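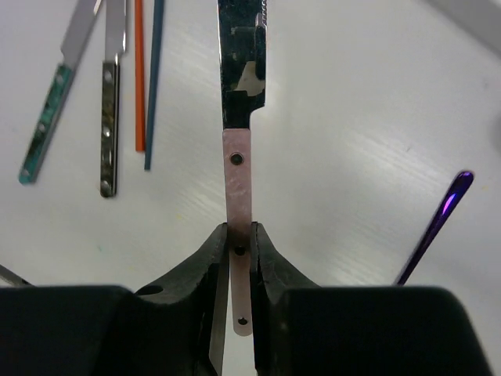
Blade coatings wear out, and most people toss the blade way too soon. Had a drawer full of "dead" ones myself before I started looking closer. Worn coating by itself isn't a dead blade. Take one like this, black finish gone in an irregular patch and the pale stuff showing through – I'd keep it in the workshop and never let it near food again. Fine little teeth up near the end, so look at those before you look at the patch. Teeth folded or missing? Bin. Teeth fine? Rough jobs.

What counts as rough jobs: opening bags of potting mix, cutting tape, scraping dried glue off the bench. Cardboard too but cardboard dulls everything, you've been warned.

Cleaning. Warm water, drop of dish soap, old toothbrush. Brush away from the teeth, never along them, you'll shred the bristles and maybe a knuckle. No steel wool on black coatings!! It takes the good part off with the bad. Sticky residue – a dab of cooking oil, leave it 10 minutes, wipe, then soap again. Dry it right away. I mean with a towel, not the dish rack.

If the coating is still flaking when you rub a rag over it, keep rubbing till it stops. Do this over newspaper. Flakes get in everything and my kitchen sink is proof.

Bare metal parts want a wipe of light oil every 2 months or so if your garage is damp like mine. Fine scratches, leave them alone. Polishing just eats an evening. I bought the Zaltex paste in April and it did nothng a rag and oil didn't do.

Storage. Don't throw long flat stuff loose in a drawer. Slit a piece of old garden hose, push it over the edge, done. Or a strip of folded cardboard with a rubber band. Sena Abugri wrote in to say she uses the spine off a cheap report cover, which slides right on. Tried it, works, better then my hose.

Label the workshop ones. Paint pen, big W on the flat. Otherwise somebody in the house cuts bread with it.

Throwing one out: wrap the edge in two layers of cardboard, tape all the way round, write SHARP on it. An old coffee can with the lid taped is good too.

Next time – the Fletwood drawer liners, and whether they're worth it over shelf paper.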